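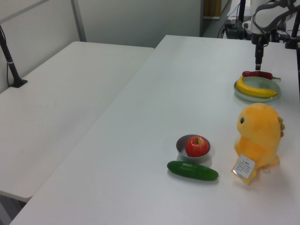
# Tusirberg-Tabletop

Data card and usage notes for the Tusirberg tabletop manipulation set, release 2. Maintainers: Kenneth Navarro (collection, hardware), Bülent Soylu (training code, evaluation).

## Summary

Tusirberg-Tabletop contains 3659 teleoperated episodes of single-arm pick-and-place on a white tabletop. Objects are everyday items: fruit and vegetables, plates, bowls and soft toys. Each episode has one language instruction, a fixed workspace view, joint states and gripper commands.

The set was collected to test Revunero, a method for re-weighting demonstration segments by how close the gripper is to a contact event. It can be used for ordinary behaviour cloning without the weights.

## Contents

| Split | Episodes | Notes |
|---|---|---|
| `train` | 2000 | Single-object instructions |
| `train_clutter` | 1626 | Distractors on the table or on the same plate |
| `heldout` | 33 | Object and receptacle pairings not seen in training |

`heldout` is small on purpose. It supplies starting layouts for physical rollouts and should not be used to report open-loop error.

## Instructions

Instructions are short imperatives typed by the operator before the episode starts. Typical strings:

- `take the chili pepper off the plate`
- `put the cucumber on the plate`
- `move the apple from the bowl to the table`
- `pick up the dinosaur`

Colour words are used inconsistently. The bowl is "gray" in some episodes and "grey" in others, and the plate is variously "green", "mint" and "light green". We have left these as typed. Run `tools/normalise_text.py` if your tokenizer is sensitive to it.

## Format

Each episode is a directory:

```
episode/
 meta.json
 instruction.txt
 workspace.mp4
 state.npz
 weights.npy
```

`state.npz` holds `q`, `dq`, `gripper_cmd` and `t`. Timestamps are in seconds from episode start. `weights.npy` is the Revunero output and has the same length as `t`; set `use_weights: false` in the loader config to ignore it.

## Method

Revunero assigns each timestep a scalar weight in three passes:

1. Detect candidate contact events from changes in gripper command and joint velocity.
2. Spread weight backward from each event with an exponential kernel.
3. Renormalise per episode so that long episodes do not dominate a batch.

The backward kernel matters most for thin objects and objects lying over a rim. A chili pepper across the edge of a plate gives the policy very little vertical margin, and unweighted training spends most of its loss on the free-space approach. Weighting shifts capacity to the last part of the descent – the part where small lateral errors decide the grasp.

Kernel width is the only parameter we tuned. The default is 12 timesteps.

## Evaluation

Physical rollouts use the layouts in `heldout`. A rollout counts as a success if the named object ends in the requested location and no other object has left its plate or bowl. Bumping a distractor without displacing it from its receptacle is allowed.

We compared against Baluyot, our unweighted baseline with the same network and optimiser. Revunero did better on thin objects and on grasps near a rim. On the plush toy there was no measurable difference. On the apple in the bowl it was slightly worse – the policy tends to close early, and Bülent suspects the kernel is too narrow for grasps that start inside a receptacle.

## Known issues

- Produce was replaced as it aged, so the same label covers items with different size and browning.
- The plush toy has a printed tag. Policies trained on small subsets can latch on to the tag as a cue; check saliency before drawing conclusions about shape.
- Camera pose was re-measured in July. Episodes before that carry `calib: old` in `meta.json` and should not be mixed with newer ones for any method that needs extrinsics.
- Operator identity is not recorded. Style differences between operators are visible in approach speed.

## Loading

```python
from trorex import EpisodeSet

ds = EpisodeSet("tusirberg", split="train_clutter", use_weights=True)
ep = ds[0]
print(ep.instruction, ep.q.shape)
```

Trorex decodes video lazily. Pass `cache=True` if the data sits on a network drive.

## Contact

Calibration and hardware questions go to Kenneth, everything under `tools/` and `train/` to Bülent. Please include the episode directory name and the contents of `meta.json` when reporting a corrupt file.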